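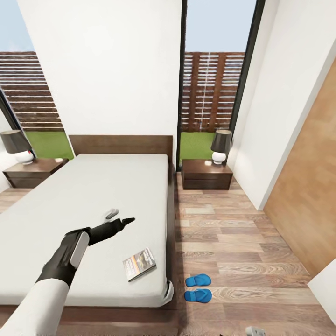

Tranevel moves room-clearing work to robots, starting in simulation

Tranevel, which runs serviced apartments in Mellcombe, will begin handing part of its checkout routine to robots in July. The first task is clearing personal items from stripped beds and floors before the linen crew comes in. The robots are supplied by Arnance, and the control software is being trained in rendered bedrooms before it is allowed into a real unit.

The company has 246 units in the city. Under the current routine, one housekeeper strips the bed, collects anything a guest has left, logs it and makes the bed again. The new routine splits this in two. A person strips the bed. The robot then picks up loose items from the mattress and the floor, places each one in a tray and writes a log entry with a picture. The tray goes to the lost property desk at the end of the shift.

The rendered bedrooms hold the things guests tend to forget: books, footwear, small items on the nightstand. Arnance changes the position of the objects between runs, and the walking route with them. A run is stopped if the robot touches the bed frame or a lamp.

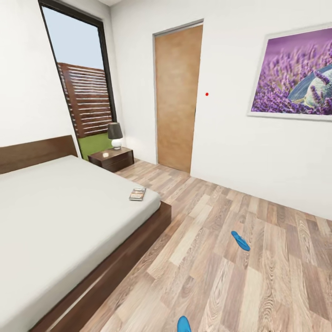

What changes for staff

Tranevel employs 50 housekeepers in Mellcombe. The company says none of the positions will be cut during the first stage, and that the hours saved will go to bathrooms and kitchens, where the robot has no tasks. Staff representatives have asked for that in writing and expect an answer before the July start.

Three housekeepers per shift will take on a new duty called room release. They check a tablet after the robot leaves, compare the log with the room and either release the unit to the linen crew or send it back. The duty carries a small hourly supplement. Training takes two days and covers the stop button, the tray latch and the handling of a failed pick.

Failed picks are the main open point. A paperback is one of the harder items on the list. It is thin, it lies flat, and a soft mattress gives way when a finger presses down beside it. The training runs use a gripper that approaches the book from the side, near a corner,

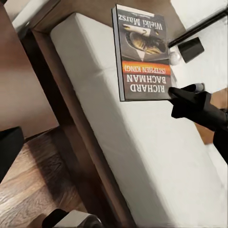

and Arnance has set a limit of 20 seconds per attempt. After two attempts the robot leaves the item where it is and flags the unit. A person then has to go in, which means the linen crew waits. Staff who saw the first version of the schedule said it left no time for this. The schedule now has a buffer after every fourth unit.

Pace is the other concern. The log records when a unit was stripped, cleared and released, so it also shows how long each housekeeper took. Tranevel says the times will be used for planning only and will be deleted at the end of each month – the wording of that rule is still under discussion.

Wood surfaces are handled as a separate item class, with a lower closing speed for the fingers to avoid scratches. Desks and tables will not be part of the July stage.
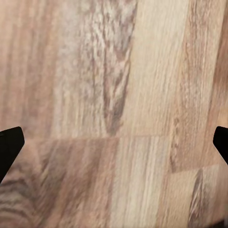 D. Hegazy

Two floors of one building will switch over first, with the day shift only. The evening shift keeps the current routine until the room release duty is fully staffed. Tranevel has not set a date for the remaining buildings.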